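How to Freeze Bread Rolls and Bring Them Back

Rolls go stale faster than a loaf because there is more crust for the amount of crumb. If you bake a full batch and only two of you eat it, freeze most of them on the first day.

What you need

A batch of plain or enriched rolls, fully cooled
Freezer bags, medium size
A baking tray that fits your freezer shelf
A marker pen

The dough I use for this takes 800 g of strong white flour, 15 g of salt, a sachet of dried yeast and enough milk and water to make it soft. Shop rolls freeze well too, as long as you do it the day you buy them.

Cooling

Leave the rolls on a rack until the bottoms feel cool to the hand. This takes longer than you would think, and the middle is always the last part to lose its heat. A warm roll in a bag gives off steam, the steam turns to ice, and the ice makes a wet patch on the crust later. If you bake in the evening, cover the rack with a clean tea towel and bag them before bed.

Freezing

Set the rolls on the tray so they do not touch and freeze them for an hour. Then move them to bags. Press out the air with your hands, seal, and write the month on the bag. I just put "July" and leave it at that. Use them within two months. They are safe after that but the crust starts to flake off.

Glazed buns can go in the same way. Iced ones should be frozen without the icing.

Thawing

Take out what you want the night before and leave it in the closed bag on the worktop. Open the bag in the morning. For packed lunches you can split and fill a roll while it is still frozen — it will be ready by midday, and the filling stays cool in the meantime. Don't do this with tomato or cucumber.

Refreshing in the oven

Heat the oven to 180°C. Wet your hand under the tap and pass it over the top of each thawed roll, then put the rolls straight on the shelf for five minutes. From frozen, give them ten and skip the water. Soft buns need a loose piece of foil over them or the tops will go too dark.

A microwave works for one soft bun if you are going to eat it at once. Use 800 watts for 15 seconds, turn it over and check. Any longer and it goes tough as it cools. 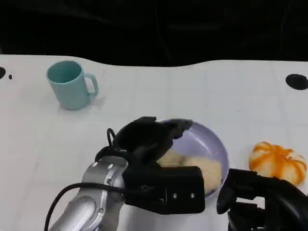 Yanti Majimbun wrote in to say that she gets a better result by thawing buns fully, then steaming them over a pan for two minutes, and that this also saves ones that were frozen a bit too late.

I have tried steaming since and it suits milk buns. Crusty rolls come out leathery, so keep those for the oven.

Do not freeze a roll a second time once it has thawed. Tear up any that are left, dry them in a low oven and keep the crumbs in a jar.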